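2025-01-09

Long day. Most of it went to the bag problem, and I want to get it down before I forget which attempt was which.

We started with the grocery unpacking task on the two-arm cell. Left arm works the plastic bag, right arm sorts what comes out: rolls to the small tray, fruit to the basket, snacks to the shelf. It ran fine in August with paper bags. Today was the first full day with the thin plastic kind, and I had set aside the whole morning for it because I expected the bag to be trouble. The first few runs went better than I thought they would. The left gripper found the opening, the right one kept out of the way, and I got overconfident and turned the speed back up to what we had used before the break.

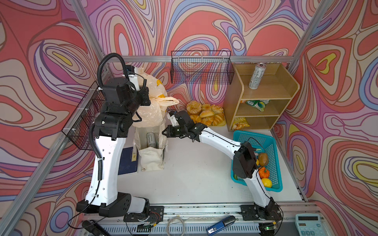 Unpacking run, both arms working, bag at the back left.

The fault came at step 1474 of the log. The left arm pulled back from the bag and a handle went with it. I don't think it was gripped on purpose. My best guess is that the loop slid over one of the fingers while they were open and then stayed there when they closed. The arm kept going as if it had nothing in hand, the bag came along, and then the shoulder motor went over its current limit and the controller dropped that arm into a protective stop.

That part worked the way it should. What did not work is that the right arm kept moving. It finished its reach over the table and started on the next pick with the left arm standing dead in the shared area. I hit the stop button. They ended up 6 centimeters apart at the closest point, measured with a tape, and I didn't like that number at all.

Tomás Ó Gríofa came over when he heard me swear. We left everything where it was and went through the log together before touching any hardware. The reason was dull. The two arms are supposed to share one fault line, so a stop on either side stops both. When I moved us over to the new Elix controller build before the holidays, the setting for that went back to its default, and the default treats each arm as its own machine. I never checked it. I tested the big red button after the update and that stops both, so I ticked the box and moved on. The box should have said to trip each arm separately and watch the other one. It says so now.

Tomás wanted to know why the handle was missed in the first place, which is a fair question and a separate one. We went back through the wrist video. The strap is very hard to pick out from that close. It twists up thin, it is pale, and it arcs over the basket rim. The detector puts one outline around the whole body of the bag and leaves the loop out of it altogether. As far as the planner is concerned, the space over the basket rim is free.
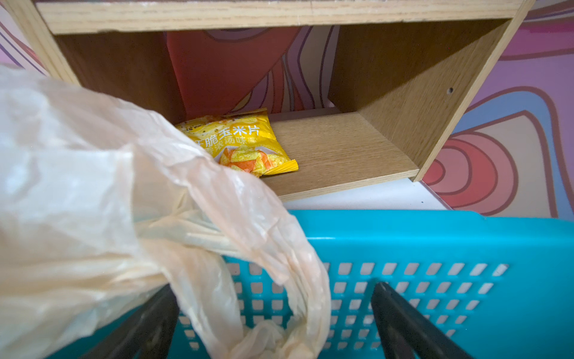 Afternoon

Changed the fault setting and saved it in the cell config, so the next update can't quietly reset it. Then tripped the left arm by hand 10 times with the right arm moving at low speed. Both stopped every time. Did the same the other way around, same result. Tomás signed the sheet. He also made me put a copy in the binder, which I would have skipped.

For the handle, there is no proper fix yet. I put in a check on the left arm: after it lets go of anything, it backs off slowly for a short distance and compares the load on the wrist to what an empty gripper should read. If there is extra pull, it opens wide, waits, and asks for a person. It makes each cycle nearly 3 seconds longer. I can live with that for now. The speed is back down and it stays down until somebody other than me agrees to raise it.

Wrote to Tijani for a set of labeled bag pictures with the handles marked as their own class. They did something like it for the Batia job and may still have it. Also have to tell Flultska, because their cell got the same controller build the same week as ours. I started that email twice and it came out sounding like an excuse both times. Sent the short version in the end: check your fault link, trip each arm by itself, call me if the other one keeps moving.

Left shoulder joint sounds normal and the current looks flat when it moves empty. I'll run the brake check first thing tomorrow anyway, before power goes on to the right side.

Home late. Forgot to eat lunch.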